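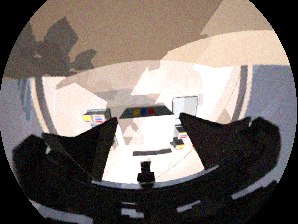
Laborbuch Dezember, Mattlack auf Probeblechen, Charge Bundodora 3

Glanzmessung an den schwarzen Blechen nach 72 h Trocknung wiederholt. Der Messwinkel von 60° trennt die matten Proben kaum, deshalb auf 85° umgestellt. Auf gewölbten Teilen ist das Gerät ohnehin nicht aufsetzbar, dort bleibt nur der Sichtvergleich: fast schwarze Flächen mit schwach körniger Textur, auf der Wölbung trotzdem schmale hellgraue Glanzstreifen wie im Bild oben. Die Körnung allein sagt also wenig über den Restglanz aus.

Einwaage Mattierungsmittel 2,364 g, Härter 1,042 g, Ansatz von Zsolt Szénási. Rührzeit wie gehabt. Topfzeit knapp, der letzte Gang zog schon Fäden – Blech 3 verworfen.

Margit Borbély fragt nach der Haftung auf der Grundierung von Stüber. Gitterschnitt steht noch aus, Klebeband ist bestellt. Kornél prüft bis dahin die Schichtdicke an den Kanten, dort lag sie zuletzt zu niedrig.

Offen: Sieb reinigen oder ersetzen, Düse vor dem nächsten Ansatz kontrollieren, Vergleichsblech Telance aus dem Schrank holen. 85°-Werte in die Tabelle nachtragen.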